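Qui sommes-nous ?

Le club de hockey de Ladesgate est né d'une envie toute simple : jouer plus souvent, et jouer ensemble. Au départ, on partageait un seul créneau du soir sur la glace de Plirness, avec 18 joueurs, des maillots dépareillés et deux gardiens qui se prêtaient les jambières. Aujourd'hui nous sommes 122 licenciés, des tout-petits qui découvrent le patin jusqu'aux vétérans du groupe loisir, et l'ambiance n'a pas bougé d'un pouce !

Nous avons deux équipes seniors engagées en championnat, une section féminine qui grandit à vue d'œil et une école de hockey ouverte dès septembre. Chez les jeunes, tout le monde joue, à tous les postes, et on change les lignes à chaque match. On adore ça - les parents aussi, à entendre le bruit dans les tribunes.
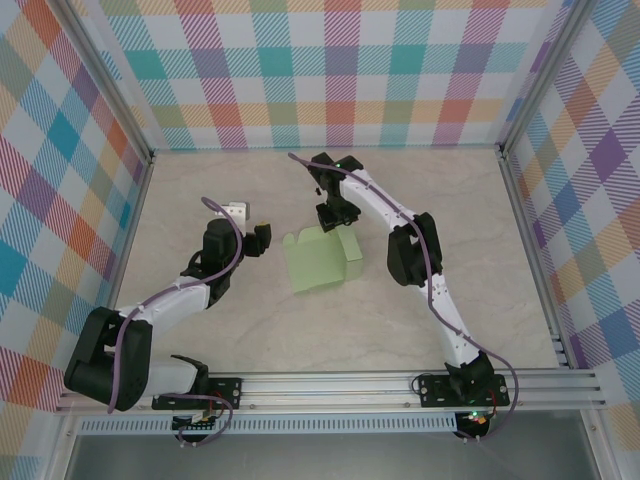

L'école de hockey reste notre grande fierté. Les séances commencent par du patinage pur, sans palet : virages, freinages, départs croisés, puis encore des virages. Viennent ensuite les petits jeux à trois contre trois en largeur de patinoire, où l'on apprend à lever la tête et à chercher le partenaire démarqué. Pour le placement défensif, nos entraîneurs ont une consigne qui parle aux enfants : deux défenseurs sur la même ligne, un de chaque côté, et le palet entre les deux. Chacun garde son côté, on ferme le milieu !

Le club se déplace aussi beaucoup. Le tournoi d'Ellery est devenu un rendez-vous incontournable, et nos derbys contre Rullarton se jouent toujours devant des gradins bien remplis (pensez à la couverture, il y fait un froid terrible).

Envie d'essayer ? Débutants, anciens joueurs, curieux, passez nous voir au bord de la glace à 18 h, on vous prête les patins, le casque et la crosse pour la première séance.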